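Printmaking for Beginners, week 9: planning a small edition

Welcome back, everyone! Tonight we leave the carving alone for a bit and talk about numbering, a thing Candela Olmedo always left until the ink was dry (and then rather regretted).
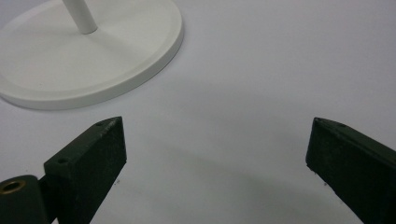 What does 9/20 mean, written in pencil under a print?
It is the ninth print in an edition of 20, and the artist has promised to pull no more than that.

Do sign on the right, title in the middle, number on the left, and please use a soft pencil, as pen can fade or bleed into a nice damp paper.

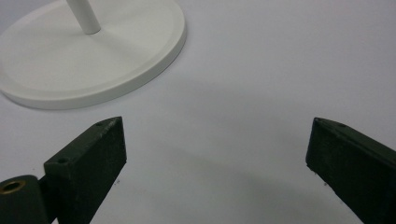 Proofs you keep for yourself are marked A/P and sit outside the edition. Bring yours on Tuesday, with two spare sheets.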